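The open day at Buvitau ran from mid-morning until the lights in the car park came on, and for most of that time the busiest place in the building was a large white table by the windows. Visitors were handed a gripper, shown how to close it, and asked to move ordinary things about. I spent an hour there with the engineer who leads the handling work, and talked with her again when the crowd had thinned. She asked me to leave her name out, as she says the whole group built it.

Her job, as she puts it, is to get people's hands into the records. "A robot arm doesn't know how hard to hold a paper cup," she said. "You do. You've known since you were four. So we ask you to hold one with our fingers instead of yours, and we keep what happened."
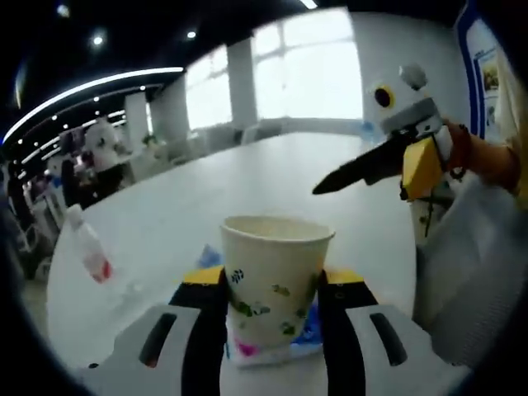
Buvitau Open Workshops – Handling Group

The tool is called Irari, after the street where the group had its first rooms. It is held in one hand and has two black fingers with yellow tips. I had expected something heavier. The engineer said the first version was much worse, and that people put it down after a few minutes and rubbed their wrists.

"We changed the grip, then we changed it back, then we changed where the weight sits," she said. "Most of April went on that. It isn't interesting work, but if your arm aches you start moving in a strange way, and then we're teaching the robot to move like somebody with a sore arm."

I asked why a cup. She said it was a good test of whether a person was paying attention. Press too hard and the sides give. Press too lightly and it slides down between the fingers. Adults tend to squeeze, in her experience, and children tend to go slowly and look at the rim.

"We had a boy who wanted to stack them," she said. "That wasn't on the sheet. We let him do it and kept the recording. Why wouldn't you?"

The sheet she meant lists 58 short tasks. They are written in everyday terms: pick up the cup, lay the packet flat, bring the bottle nearer, put two things side by side. A visitor does as many as they like. By the time I sat down with her the group had 247 usable recordings from the day, which she called a fair number for people who had never held the thing before. A trained member of the group would do more in an afternoon, she said, but they would all look alike.

"That's the trouble with us. We've got good at it. I pick things up in the same way every time now, and I don't even notice. A visitor comes in from the left, or drops it, or changes their mind halfway. We need that."

Dropped items are not thrown out of the records. Each one is marked and kept in a separate set, and the arm is later shown both kinds. I asked if that had made a difference. She was careful about it. On cups and small boxes, yes, she thought so. On anything soft she would not say yet.

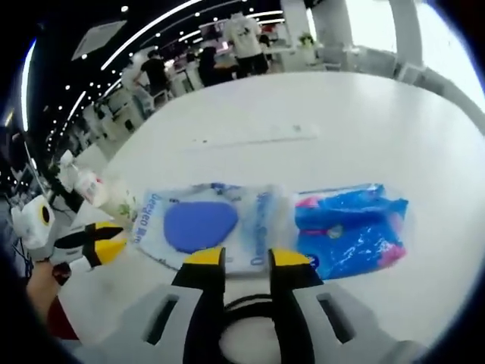 Soft packaging is where most of her time goes at present. "A box has sides. You decide where to hold it and it stays like that," she said. "A soft pack moves when you touch it. The middle goes in and the ends come up. If there's a hard bit on top, you want to use it, and sometimes that's right and sometimes the whole thing swings round."

The shine is another nuisance. Plastic wrapping throws the light back, and near a window the brightness changes through the day. She had been asked by several visitors why they didn't simply draw the blinds. Her answer was that kitchens and shops don't draw the blinds either.

The arm itself was shown in the next room, in sessions of 26 minutes with a gap between them for questions. I went to the second. It cleared a tray, set down everything on it in a row and then stopped in front of a sachet, which it would not pick up. One of the group reached in and moved the sachet to the side, and it carried on. There was some clapping. I asked the engineer if she minded that sort of thing happening in front of people.

"No. It stopped because it wasn't sure, and I would sooner it stopped. What I don't like is when it's sure and wrong. We've had that too, with yoghurt."

The money for the work comes partly from Mernamis, a packing firm in Buckley that wants help with mixed orders – the sort where one carton holds a bottle, a pouch and something fragile. Two of its staff were at the open day and took a turn at the table. According to the engineer they were quicker than anybody else and also the least patient with the instructions.

Would an arm like this take over their jobs? She had clearly been asked before. She said the firm had told her it could not fill its evening shift, and that she had no reason to doubt it, but that she didn't run the firm and would not make promises for it. "I can tell you what it can lift," she said. "I can't tell you what they'll do with it."

The group will hold another session for visitors once the new sheet of tasks is ready. Lids are going on it, and folding a cloth. Anyone who wants to take part can leave an address at the front desk. Long sleeves are fine, but rings should come off before you hold the tool.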